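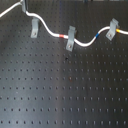
Rocío Rivadeneira has argued that the board should be the first line of a cable-handling budget and the robot the last, a view that most planners at Govenmont came to share after their first order was placed the other way around.

**Cable routing test stations** are bench setups used to develop and check automated cable laying. A station is usually planned as three purchases: the work surface, the fixtures, and the arm with its tooling.

## Work surface

A breadboard with a regular grid of mounting holes lets clips be moved between trials. Matte black finishes are common, though they can still show a pale band of glare under overhead light, and buyers using vision systems often budget for diffusers.

## Fixtures and cable

Metal clips, each held by a single screw, are cheap and are normally ordered with spares. White cable marked with red, blue and yellow-orange bands gives a camera reference points along its length. The Montecinos plan allowed $253 for clips, screws and cable, and $752 for the board.

## Arm and tooling

Quotes from Dredov and Aditz differ mainly in what they include. Dredov lists gripper fingers separately, with a lead time of six weeks. Aditz bundles two sets with the arm and charges for installation.

## See also

- Fixture design
- Wire harness assembly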